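OK so I hit 3,312 Albanian flashcards this morning and my coffee went cold while I stared at the number. Thread, because my family is tired of hearing it!

Background for the new people: I started learning last winter with zero reason beyond liking how it sounded (a couple at the next table in a diner, I was supposed to be reading the menu). My goal was 3,000 words. I figured I'd get there and be basically fluent, ha.

I am not fluent. I can read a children's book if the animals don't get too philosophical. I can order food. I can follow the first half of most sentences and then the verb does something and I'm gone.

The streak is 259 days. It should be longer, but I had the flu in March and did not open the app for most of a week, and when I came back there was such a mountain of overdue cards that I lay down again.

People keep asking what I use. It's Pratska, mainly for the spaced repetition, plus a paper notebook. The decks that came with it were pretty bad (so many words for farm tools??) so I make my own now. Making the card is half the learning for me anyway.

Thing I wish I'd done from day one: put the definite form on every card. Albanian sticks "the" on the end of the noun. Libër is book, libri is the book. Shtëpi is house, shtëpia is the house. I learned hundreds of words without it and had to go back and redo ALL of them.

Also plurals. You cannot guess the plurals. Dorë is hand and hands is duar and I got that one wrong so many times that I wrote it on the bathroom mirror in dry erase marker. Still there. Guests have questions.

My tutor is Lumturie Vasić and she is the most patient person alive. We talk 2 times a week, half an hour each, and for the first month I mostly said po and jo and faleminderit in different moods. She never once switched to English to rescue me, which I resented then and am grateful for now.

She's the one who told me to quit learning single words. Every card has to be a short sentence I might really say. So "the soup is too hot" and "where did you put my keys" and not "plow." My recall got so much better, like within a couple of weeks.

My favorite part of the whole language is that there's a verb mood for surprise! It's called the admirative. You change the verb and it means "oh, so you DO speak Albanian" with the eyebrows built in. I use it way too much. Lumturie says I sound like I'm shocked by everything, and, well.

Least favorite part: the little pronouns that pile up in front of the verb. E, i, ia, ma, ta. I have a whole page of them in the notebook and I've colored it in twice and I still pick one by vibes.

Somebody asked about listening practice. I do radio while I cook. Understood maybe one word in ten at first, and the weather report was my big breakthrough since it's the same stuff every day. If you're a beginner in any language, go listen to the weather.

Weirdest gap is still stuff around the house. I can talk about elections (badly) but I blanked on "pillow" last week. It's jastëk. So this month is all living room words: divan, jastëk, ventilator, the boring things I look at every single day and never made a card for.
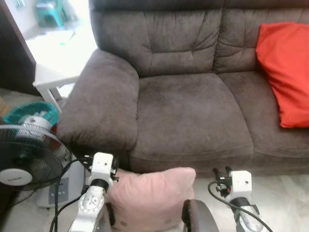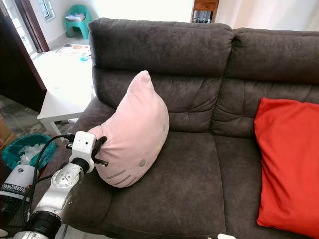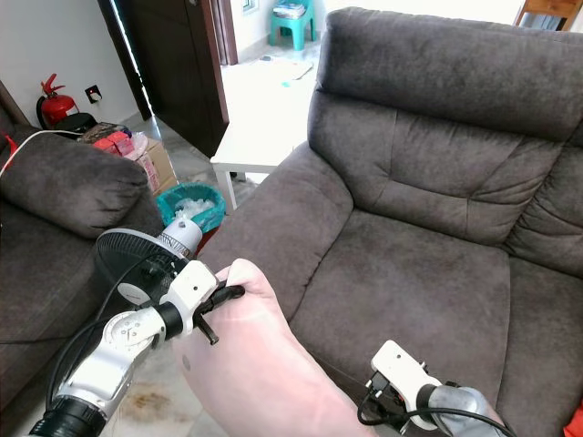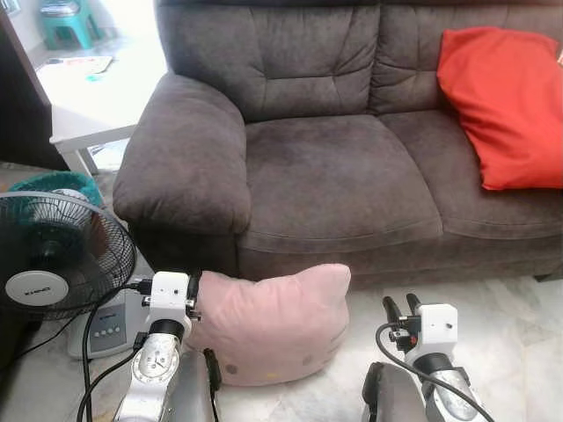 Thandeka Steyn: the definite form thing is so real, I did the exact same with Romanian and had to rebuild my whole deck. Do you put the plural on the same card or make a separate one? I've tried both and the combined ones always end up being the cards I dread.

Separate! I tried them together and I'd remember one half and pass myself anyway, because I'm a cheater. Two cards, two sentences. It does make the deck huge, so fair warning.

Next up is a whole novel. Lumturie picked it, it's short, and I've read the first page four times now.

More from this account
My notebook setup for noun endings
Reading out loud when you live with other people
Words I keep mixing up, part one
What I do on days I don't want to study
Radio for beginners: start with the weather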